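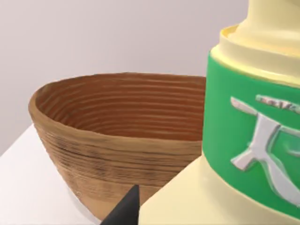
sprantl
Grasp planner keeps giving me rim grasps on the bowl that are fine on paper and then IK goes off into the weeds. Ellero 2 branch, stock Strebel sim, wrist view. Task is bottle into bowl. Bowl is empty at reset, bottle is right up against it from this view and overlaps the right side of the rim, so the planner only has the left and back of the rim to work with and picks the back every single time. Then elbow flips. Anyone else? Running 4000 samples per query so I don't think it's a sampling thing.

joschab
what's your approach cone set to

sprantl
65 degrees. default I think? didn't touch it

joschab
default is way tighter than that. check your yaml, somebody bumped it in January and it got merged. with a cone that wide you get side-on approaches scoring the same as top down ones

reg_leitner
Cone is a side issue imo. Why are you grasping the bowl at all if the task is bottle into bowl? Your target mask is wrong. Overlay the segmentation on that view before you tune anything.

sprantl
bowl grasp is a first step, I want to drag it clear so the bottle has room. but yeah ok will overlay it

reg_leitner
Then go for the bottle first. Neck is narrow, shoulder steps in under it, easy top down grasp.

joschab
disagree. neck runs out the top of the view, you have no depth on anything above it. planner would be guessing where the bottle ends. I've crashed plenty of sim arms into caps that way

reg_leitner
So back the arm off and take a second view. Two views, fuse, plan. Takes no time at all in sim.

joschab
takes no time in sim, sure. on the Dirnen cell every extra view is a replan and we got told off for cycle time already

scabello
Jumping in. Had the exact same elbow flip, it was not the cone and not the mask. Planner seeds IK from the home pose instead of the current joint state. So a back rim grasp looks reachable from home, then the controller has to get there from where the arm really is and takes the long way. Look for seed_from_home in the planner config, set false. Issue 2207 on the tracker.

sprantl
oh wow. ok trying

sprantl
seed_from_home was true. set it false, flips gone on the first batch. still picks the back rim but now it gets there sanely

scabello
nice. put the cone back to default too, joscha is right about that one, it'll bite you later

reg_leitner
Still want to see the mask overlay. White emblem on a green label over a cream bottle, our segmenter used to split that into separate objects. If yours does it the collision geometry has a hole in the middle of the bottle and you won't notice untill you plan through it.

sprantl
just ran it. label comes out as its own object, emblem gets merged with the table. so. yes

reg_leitner
There you go.

joschab
ok fine, the mask was worth checking. still not fusing two views

sprantl
is there a fix or do I just hull the whole thing

reg_leitner
Convex hull over label + body, pad it a bit. Don't do it for the bowl or you fill in the opening and the place planner thinks it's a solid lump.

scabello
^ this. did that once, it put everything neatly on top of the bowl, floating

sprantl
also the finger tip shows up low in the view in front of the bowl, do you guys mask the gripper out before the point cloud or after

joschab
before. use the render from the urdf, dilate it a few pixels. if you do it after you get a ring of leftover points and the collison check thinks you're already touching

reg_leitner
After works if you filter by distance to the finger mesh. But before is simpler.

sprantl
going with before. will post the config diff once the full batch is thru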